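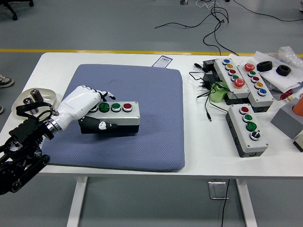
Panagiotis Lazaridis objected at the first review that a little magazine cannot be studied from its covers alone, and that a report on Lonum which did so would repeat the fault of most writing on the subject. The project plan was changed as a result. The present report covers the inside pages of the magazine, its typesetting, its advertisements and its correspondence columns, and treats the covers only where they bear on these.

Lonum was a quarterly of poetry, prints and short criticism. It was produced by a small circle of writers and printmakers who met at the Alotside press, and it ceased publication when the press gave up its premises. The run is held in bound form in the department library. Two issues lack their wrappers, and one has been trimmed by the binder so closely that the page numbers are lost. Page references to that issue are therefore given by counting from the title leaf.

Research question

The project asked how the layout of Lonum changed once the editors stopped separating text from prints, and whether the change was planned by the editors or imposed by the printer. Earlier student work in the department had assumed the former. The editorial notes give some support to that view, but they were written after the fact and should be read with care.

Sources and method

The full run was examined page by page. For each opening, the team recorded the typeface, the column width, the position of any print, and the name of the contributor where one was given. The resulting index holds 147 entries. Of these, 141 could be matched to a signed contribution; the rest are unsigned tailpieces and notices, which were kept in the index but left out of the comparison of contributors.

The press ledger was used as a second source. It records paper purchases, type rental and payments to the binder. It does not record payments to artists, and no conclusion about fees has been drawn from its silence. The ledger gives a print run of 3000 for the special issue on song, titled simply Song, a figure far above that of any ordinary number. A later hand has underlined the entry in pencil.

Findings

In the early issues the prints are gathered in a separate section on heavier paper. Poems are set in a single narrow column with wide outer margins. From the Song issue onward the section disappears, and the prints are placed among the poems, often on the facing page and in several cases under the last line of the text. The heavier paper is no longer listed in the ledger after that date.

The team considers that cost was the first cause of the change. The ledger shows the purchase of a single paper stock for the Song issue, in a quantity that would have been difficult to justify if two stocks had been kept. The editors' statement on "the marriage of line and word" appeared in the number that followed. It may describe a conviction they already held, but there is no trace of it in the earlier correspondence columns, where readers' questions about the prints are answered only with details of price and size.

The second finding concerns the rival magazine Dilteo. It has been described as an imitator of Lonum. Comparison of the two shows that Dilteo used mixed pages from its first number, and that two of its printmakers later contributed to Lonum. The influence may well have run in the other direction. The question could not be settled within the project, as only scattered issues of Dilteo were available, all of them in photocopy.

Limits of the study

The photocopies of Dilteo do not permit any judgment of paper or ink. The Lonum correspondence columns were edited before printing, and the original letters have not been found. The index does not record color, which was added by hand in some copies and varies between them.

Further work

A list of the Alotside printmakers, with dates of activity, would be of use to later students. The index will be deposited with the department library in May, together with a guide to its abbreviations. Corrections should be sent to the project supervisor in writing, with the issue and page number stated.

Report submitted March 25, 2024.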